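Paying by the month for a pair of arms

10th November

I've been meaning to write about the Huninov trial for weeks, and I kept putting it off as I hadn't made up my mind. I still haven't, quite, but the renewal form is sitting in my inbox and that tends to focus a person.

For anyone who missed my grumbling in August, Huninov rent out a two-armed tabletop robot by the month. You get the torso, the arms, the plain two-finger grippers, a day of somebody setting it all up, and access to Tuter, which is the software you teach it with. You show it a job, it has a go, you show it again. The small plan is 25 taught jobs and 500 hours of running time, and past that you're into what they call a conversation with the sales team. I have had one of those conversations and would like not to have another.

Let me say what I like first, because there's plenty. Tuter is lovely to use! I'm no engineer and I was teaching it things before lunch on the first day. The Allmont system I tried last year came with a manual you could have stood on to change a light bulb, and I gave up somewhere in the chapter on coordinate frames (I did go back to it once, on a train, and fell asleep). Huninov have obviously sat a few ordinary people down and watched them get stuck. The buttons say what they do. When it's about to move, it tells you. Small things, but they're the things you live with.

The arms are quieter than I expected too. I can take a phone call in the same room, and I couldn't say that for the Allmont.

Now the moaning. What you're sold, in the brochure and on the website, is a helper for general tidying and sorting. And with hard things, boxes and blocks and anything that keeps its shape, that's fair enough. It'll pick up a box and put it on a shelf all afternoon. Soft things are another matter, and soft things are most of what I need tidied. Cloth never lies the same way twice. A bag that's been dropped on a table is a different shape from the same bag dropped a minute later, and if it has a drawstring then you've got a string to worry about as well, which might be tucked away or might be halfway across the table. I taught it one bag job 41 times. It got better, I'll give it that, and then I swapped the bag for a slightly bigger one and it was as if we'd never met.

I rang support about this and they were very kind, and told me that soft items are 'an advanced category'. Well, all right. But put that on the front page, please, next to the price. People buying a kit like this for a workshop or a stockroom aren't going to guess that a flannel is harder than a toolbox. I certainly didn't.

There's also the money. By the end of last month I'd logged 1142 attempts across all my jobs, good and bad, and every one of the bad ones ate into the hours I'm paying for. I think that's cheeky. Learning time ought to be cheaper than working time, or free up to a point. Ravn do it that way, with a separate pot of hours for teaching, and although their arms are slower and their app looks like a tax return, I find I resent them a good deal less.

So would I tell you to get one? If your work is mostly boxes, yes, and take the small plan, and don't let them talk you up to the next one in the first month. If it's mostly laundry, bags, towels, anything that flops, I'd wait a year, or at least ask for a demonstration with your own stuff on the table. Bring the awkward things. Don't let them use their nice square blocks! A good salesperson won't mind, and you'll learn more from ten minutes of that than from anything I can write.

As for me, I've asked whether I can renew for three months instead of twelve, and I'm waiting to hear. If they say yes I'll carry on with the bags, mostly out of stubbornness - and I'll put the new numbers up when I have them.
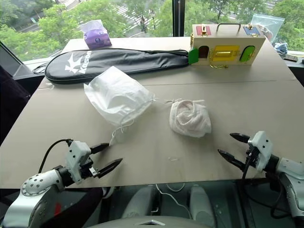
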